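3.2 Finger replacement and wrist camera check

Both fingers of the Ferer gripper are treated as wear parts. The ribs on the inner faces soften with use, and a finger that has lost stiffness closes off center on narrow objects. In the Stotton cell the fingers are replaced as a pair every 3,000 grasps, or sooner if a rib has cracked. Single replacements were dropped in September after mismatched pairs gave uneven contact.

The new fingers are seated on the carriers and fastened with 3 screws each. The gripper is then opened and closed 22 times without load, and the screws are retightened. The zero position is stored with the fingertips touching. We follow the carrier alignment procedure of Merrick (Multness internal note), except that the jaw speed is held at its lowest setting throughout.

The wrist camera is checked next. With the jaws open, both fingers must enter the view from the lower corners and leave the space between them clear. The check is made over the white table with a beverage can and two plastic vessels, one light blue and one pink, standing upright. Views are recorded from more than one wrist pose, and the finger mask is redrawn in the Polishchuk software for each.

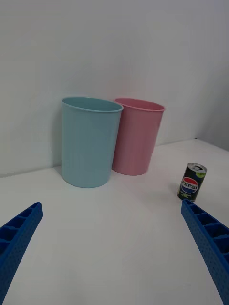
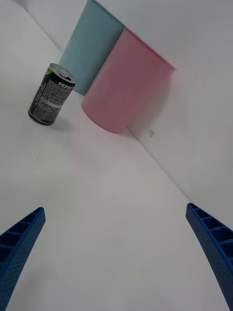
Figure 4. Wrist camera views with the gripper open and the can and two vessels on the table.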